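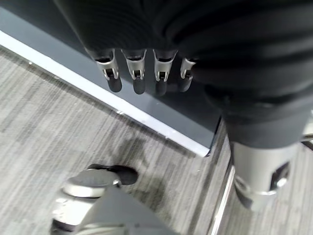
Workshop notebook > Benches & surfaces
Search this notebook Go

Monday, 9:40

Bench top, continued. Urszula came in, put her palm flat on the gray, looked at her palm and went to wash it. So the wipe-down on Friday was less thorough than the initials on the sheet suggest. The initials are mine.

The gray top shows everything. We picked dark gray last year on the theory that it would hide marks, and it does hide pencil, which is the one mark we would like to see. Dust, fingerprints, tape residue and the ghost of every mug are all on display. Kacper says a matte dark surface is a kind of diary. Kacper also leaves the mugs.

Washed the whole thing with warm water and a drop of dish soap, then again with plain water. Did not use the blue spray. The blue spray leaves a haze that looks like clean until the lamp is on, and then you do the job over.

10:25

Edge strip. Started at the long side and went along with a fingernail. The white strip is meant to sit level with the top, and for most of the run it does. Near the squared corner there's a lip you can feel and can't see. Paper catches on it. A sleeve catches on it too, which is how I found out about it in the first place, and the sleeve has been retired.

Options as I see them:
– leave it and wear short sleeves
– shave the lip with a card scraper
– take the strip off and put on a new one from the Hiltska roll

Urszula is for the third. Urszula was not here the last time we took a strip off. I was, and I remember a heat gun, a lot of language, and 37 minutes of picking glue out of a groove with a bamboo skewer. Going with the scraper.

10:50

Scraper was dull. Spent longer on the scraper than I will spend on the bench. File, stone, burnish, test on scrap, repeat. Got a decent curl on the fourth go and stopped while I was ahead.

Test piece: offcut of the same strip, stuck to a bit of pine with double-sided tape. Light passes, pulling toward me, scraper leaned well over. White plastic comes off in a fine fluff that clings to everything with static. Vacuum nozzle held right behind the scraper helps. You need a third hand for this, and Kacper's was available once he had put down his toast.

11:30

Corner done. Ten or twelve passes, fingernail slides over it now. Scraping takes the shine off, so there's a dull patch the length of a thumb. Followed with 180 paper on a cork block, barely any weight, and then a rub with a dry cloth. Still duller than the rest. I can live with it. Urszula says she can too, in the tone of someone writing it down somewhere.

Didn't go finer than 180 because the drawer marked 240 and up contains 80. Someone has been tidying. I have moved the 80 to the drawer marked 80, which contained the good tape measure.

13:15

Squareness. Put the big square on the corner since everything was cleared off that end. It's fine along the short side. Long side drifts a hair by the time you get to the end of the blade. Could be the bench, could be the square, which has been dropped by at least two of the three people who work here. Flipped the square and struck a line both ways on a board: the lines part company by a hair as well. So it's the square. Wrote DROPPED on it in marker. Old Gastonard one from the cabinet agrees with itself both ways and is now the one to use. Please hang it up after. It has a hook. The hook is over the sink side, at head height, for reasons that predate me.

13:50

Level, while I was at it. Low at the far left foot. Turned the foot out until the bubble sat in the middle, then went around all four again, as turning one always upsets its neighbor. A marble now stays where it is put. It didn't last week – see the search for the marble.

14:30

Protection from here on. We have 25 of the thin cork mats left from the Modix order and no one is using them for anything. Rule, starting today: mug goes on a mat. Glue pot goes on a mat. Anything with feet goes on two mats. Kacper asked whether toast counts and I have chosen to treat it as a serious question. Yes.

To do
– order cloths, the flat-weave kind without the fluffy edge
– check the same corner in March when the heating goes down, in case the strip moves and the lip comes back
– relabel abrasives drawers, or move the abrasives to match, whichever is less walking
– Hiltska roll: see if the adhesive is still any good. It has been on top of the radiator cabinet
– find lid of the blue spray so it can be put away properly and forgotten

15:05

Mug ring, left end. No mat.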